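Section 4. Dressing the Work Surface and Running Your First Small-Parts Exercise

Midby Tabletop Cell, two-arm version
User guide, May revision
Section text by Kalliopi Ionescu, checked on the bench by Rüdiger Kröger

By the time you reach this section your Midby should be standing on a level bench, both arms should be bolted to the front rail, and you should have gone through the power-up checks in Section 3. If you skipped ahead (we know it's tempting, and we have done it ourselves), please go back and at least do the emergency stop check before you put anything on the table.

We like to start new owners on seed packets. They are light, flat, cheap to replace and printed in all sorts of colors, and most people can find a few in a drawer somewhere. Playing cards and empty envelopes will also do fine if you don't garden.

4.1 Fitting the mat or cloth

The cell works on a bare table top, but thin packets are much easier to pick up when the surface under them has a little give. Any tablecloth or mat that lies flat will serve, and you are welcome to choose a pattern you enjoy looking at.

1. Press the emergency stop and wait until the Simonus control window reads "Held."

2. Move both arms toward the side walls by hand. Support the forearm with one hand while you do this, as the joints move freely in this state.

3. Lay the cloth from the back wall toward you and smooth it out with the flat of your hand. Trim it so that it ends before the front rail.

4. Check that no part of the cloth is hanging over the vent grille at the front.

CAUTION: Keep cloth, cables and fingers away from the arm bases whenever the stop is released. The base joint turns faster than you might expect the first few times.

Note: A cloth with a busy pattern is fine for driving the arms by hand. If you plan to use the packet finder in Simonus, run the surface calibration again after every change of cloth, including when you have only taken it off to wash it and put the same one back.

4.2 Putting away your odds and ends

The side and back walls will hold a surprising amount, and it is nice to have your pens and bottles close by without giving up table space. Hang baskets from the back crossbar by their hooks, or fasten a wire basket to the side wall with zip ties.

1. Pull each zip tie snug and trim the tail on the outside of the basket.

2. Load heavier things first and keep long items leaning away from the arms.

3. Keep the total in any one hanging basket under 300 grams.

4. Anything you leave standing on the table, such as a pencil bucket, should go to the far left or right, and should be entered in Simonus under Surface > Keep Clear.

4.3 Laying out the packets

1. With the stop still pressed, set your packets in a loose row across the middle of the table. They needn't be straight. A bit of an angle here and there makes for better practice.

2. Leave a finger's width or so between neighbors on your first try. Once you feel comfortable you can lay one partly over another near the back, which makes a harder pick.

3. Release the stop, choose Ravn grippers from the tool list, and press Wake. Both arms will rise a little and hold still.

4. Bring the left arm over the row using the jog keys, with the fingers pointing at the packet you want. Keep the speed slider at 3 for now.
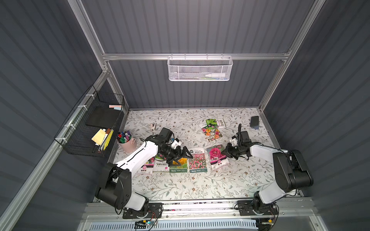

Figure 4-1. Left gripper over the row of packets, with two overlapping packets farther back.

5. Open the camera view for the arm you are driving. You should be able to see the packet and the finger tips together. If you can't, raise the arm and come down again more slowly.

6. Lower until the fingers are just above the packet, then use the fine keys for the rest of the way. Close the gripper with Soft Close and lift straight up.

Don't be discouraged if the first several tries slide off. Paper is slippery, and your eye needs some time to get used to the angle. Rüdiger suggests gripping along a folded or sealed edge, where the paper is stiffer, and that advice has saved me a good deal of muttering.

Note: If a packet slips each time, wipe the finger tips with a dry cloth. Please don't use glue or double-sided tape on them.

4.4 Bringing in the second arm

Once you can lift a packet with either arm, you can try working with both. The arms share the middle of the table, so this is where a little patience pays off.

1. Park the arm you aren't using before you switch. The window shows the active arm in green.

2. In Settings > Shared Space, set the minimum gap to 84 millimeters. You can make it smaller later on.

3. Bring the grippers toward each other over the middle of the table, one at a time, and stop when the gap warning sounds.

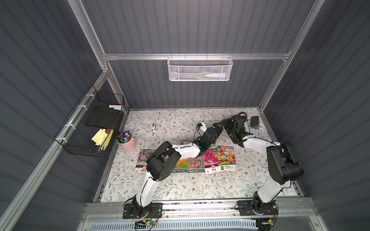 Figure 4-2. Grippers facing each other across the center of the mat.

4. Check the cables at both wrists. Each one needs enough slack for a full turn of the wrist, and should not catch on the fingers or the camera.

5. Press Save Pose and give it a name you will recognize next week.

CAUTION: If a cable snags, press the emergency stop first and free it by hand afterward. Never try to jog the arm out of a snag.

4.5 When you are finished

1. Press Park Both and wait for the arms to settle.

2. Press the emergency stop, then clear the table.

3. Look over the zip ties and basket hooks while you are there. Spare ties are in the Orkodden accessory pouch along with the hex keys.

4. Note your cycle count from the Status page. The gripper fingers are due for a look at 3000 closes, as described in Section 9.

Continue to Section 5 to record a movement and play it back.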